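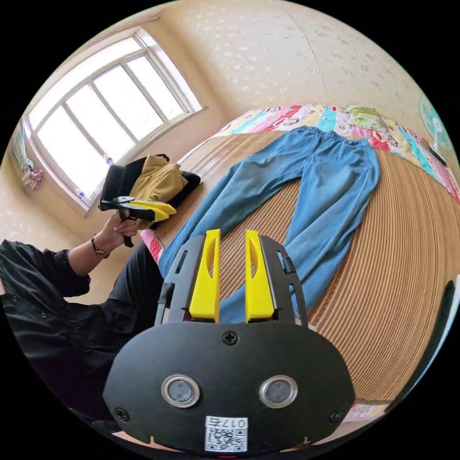

New jeans keep turning things blue, how do I stop it?

Laundry and Clothing Care
Asked 7 May 2022
574 views, 3 answers

I bought two pairs of dark jeans from Sisotano in the spring, both 32 waist, same cut, one very dark and one a bit lighter. The very dark pair leaves blue on everything. So far it has gotten the inside of a cream jacket, the edge of a car seat, and a cotton bedspread where I had them laid out while I was sorting laundry. They weren't on there long.

I have washed them twice by themselves in cold water with regular liquid detergent. The water still comes out blue. The lighter pair has been fine from the start.

What I want to know:

Is there a way to set the dye so it stops doing this? My mother says a vinegar soak. A coworker says salt. I tried neither so far.

How do I get the blue out of the bedspread? The tag says machine wash warm. It hasn't been washed since it happened.

The jeans are 98 percent cotton, 2 percent elastane. Tag says wash dark colors separately, which I did. I would like to keep them dark if possible.

Thanks.

Temitope Sani

Answer 1 (accepted, 16 votes)
posted by hallcloset

Vinegar and salt won't set indigo. They get passed around because they have a use with some other dyes at the time of dyeing, and people carried it over to finished clothes. Indigo sits mostly on the outside of the yarn and comes off by rubbing. With dark denim there is a lot of extra dye on the surface, and you have to get that extra off. You will lose a little color doing it but less than you'd think.

What I do with a new dark pair:

Turn them inside out and button them. Fill a bathtub or a big bucket with cool water and a small amount of detergent, a tablespoon is plenty. Push them under and leave them for 45 minutes. Drain, squeeze, refill with plain cool water. Keep changing the water until it is pale. My last pair took five changes. Then run them through the machine alone on a short cold cycle with an extra rinse, and hang them up by the waist to dry.

Don't pack them tightly in the bucket or you can get crease lines that stay lighter.

After that, rub a damp white cloth on the thigh and the seat. If the cloth comes away with only a faint mark you can wear them with most things. If it comes away really blue, do the soak again. Friction and moisture are what move the dye, so be careful with them in the rain or on a hot day in the car even after all this.

For the bedspread, don't put it in the dryer until the blue is gone. Heat makes it a lot harder to get out. If it is white or the tag allows oxygen bleach, dissolve the powder in warm water following the package, soak it overnight, then wash warm. Check it while it's still wet. Repeat if there is any blue left. I got a mark out of a mattress cover on the third soak, so don't give up after one.

If the bedspread is colored, test a corner first.

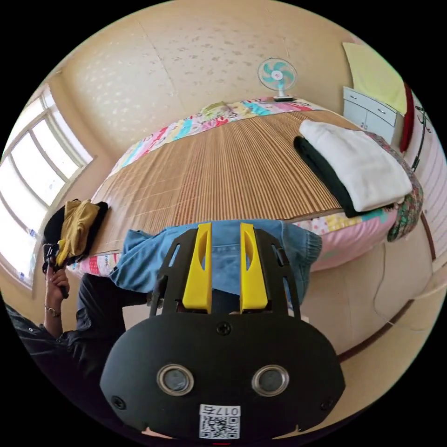

Jeans laid across the bed, folded pile at the left end.

For the car seat it depends on whether it's cloth or leather. You didn't say. On cloth I would try a little dish soap in water on a white rag and blot. On leather use a leather cleaner and nothing stronger.

Answer 2 (4 votes)
posted by Ridgeline_Deb

Color catcher sheets. Put two in with the jeans every wash. They don't stop the jeans from rubbing off on your furniture but they do keep the loose dye from landing on other clothes. I get the store brand.

Also I would take them back. I paid 165 dollars for a pair once that did the same thing and the shop exchanged them after I showed them my purse – they didn't argue at all. Worth asking even if you've washed them.

Answer 3 (0 votes)
posted by mort77

Just wash hot a couple times, done. Mine are fine.

Comment from hallcloset: Hot will pull the dye faster but it can also shrink them and it is hard on the elastane. She said she wants to keep them dark.

Comment from mort77: ok well mine didn't shrink

Comment from Temitope Sani: Did the tub soak on Sunday, seven changes of water. The white cloth test is down to a light gray-blue. Bedspread is on its second soak and the mark is mostly gone. The car seat is cloth, I will try the dish soap next.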